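Lonthorpe table tidying set, README

last edit 23/08/2019, Tania Wanigasekara
Read this before you start renaming things please. Naomi's old notes are folded in lower down where they still hold.

What it is

Recordings of everyday stuff being cleared off a big table. Snacks, drinks, packets, the sort of thing left over once people have had their lunch and gone. 2,210 clips in this release. Every clip is one go at the table, start to stop, with a short written line saying what the go was meant to be ("put the bottle by the basket", "line up the packets"). Lines were written before the go, not after. So if the go went wrong the line still says what was wanted.

Two rooms: Lonthorpe and Clultamham. Clultamham is small, 500 clips, all the rest is Lonthorpe. Don't mix them when you split, see below.

The room (Lonthorpe)

Daylight room. Windows, trees outside, buildings past the trees. Plain pale ceiling, beige wall panel. We left the blinds out of it and let the light do what it liked, so mornings and late afternoons look quite different and the colour of the tabletop drifts with it. Not corrected. Manee J. did try correcting a batch and it made the drinks look wrong, so that batch was binned and we went back to the originals.
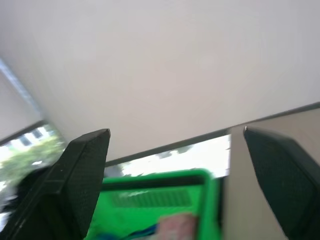

Brightness is all over the place whenever the windows come into it. If you are sorting clips by average brightness you will get nonsense, sort by time of day instead, it's in the sheet (column "when"). Clultamham has lamps and is far steadier.

Walls and ceiling are in plenty of the views. Leave them in or trim them, up to you, but say which in your own notes. Vichien trims, I don't.

The table

Light grey-beige top, with a seam across it. We call the two sides near and far, all the written lines use those words. "Near" means the side closer to the arms, always. A few early lines say "front" and "back", same thing, not fixed yet.

Top has scuffs. They don't move, handy for checking wether the table got shifted between sessions. It did get shifted once, in November, so the clips before and after that don't line up. Column "table" says A or B.

Wipe down between sessions, dry cloth. Orange drink is sticky stuff if a cap isn't done up.

The things

Bought from the shop downstairs mostly, whatever was in. Kept in a box marked Paisan, which is just what the box had on it. There are 11 kinds in the list file. Rules for the list:

- name by what a person would call it at the table. bottle, packet, basket
- colour goes second. "bottle, orange drink, blue cap"
- no brand names in the written lines, even where the label can be read
- if a packet gets opened or squashed it's retired and a fresh one goes in under the same name
- drinks stay full. half empty ones tip differently
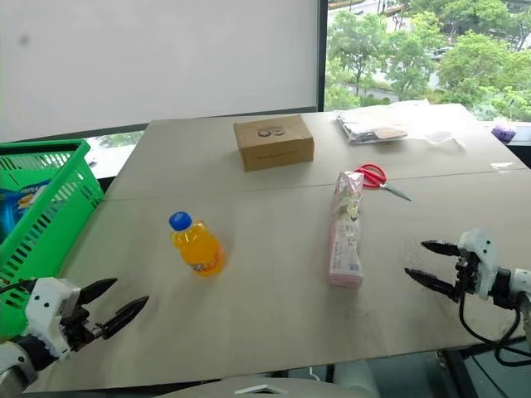
Starting places: nobody measured. Things were put down by hand, spread out, a bit different each go, on purpose. Long packets can point any way. Bottles start standing unless the line says otherwise. The basket can be either side, check the clip, the sheet has it wrong for a handful of Lonthorpe ones and I haven't been through them all.

Naomi's note on packets, still true: long thin ones are the hardest to write lines for, people say "straight" and mean different things. Use "pointing at the far side" or "lying along the seam". Not "straight". Not "sideways" either.

What counts as tidy

This got argued over. Settled version:

1. Everything the line names is where the line says.
2. Nothing else has gone on the floor.
3. Bottles upright at the end.

Number 3 was added late so older clips weren't marked with it. Manee Thammasiri went back over the Clultamham ones, Lonthorpe is still to do. Anything not gone over has a blank in column "upright". Blank isn't a no.

Splits

Lonthorpe for training, Clultamham held back. If you need a second held back bit, take table B. Do not pick clips at random, goes from the same session look nearly identical and your numbers will come out far too good.

Known problems

- spelling in the written lines is as typed. "botle" appears a lot
- 2 sessions have the wrong date in the sheet, marked with a star
- some goes stop early, somebody needed the table
- sound was recorded then removed, ignore the empty sound folder

Getting it

Shared drive, folder Rania, ask Vichien Kaewsai for access. Copy it off before you work on it, don't edit in place, it has happened and took ages to undo. Corrections to the list file go to Manee Jaidee, corrections to the sheet come to me. One message with all of them in please, and give clip numbers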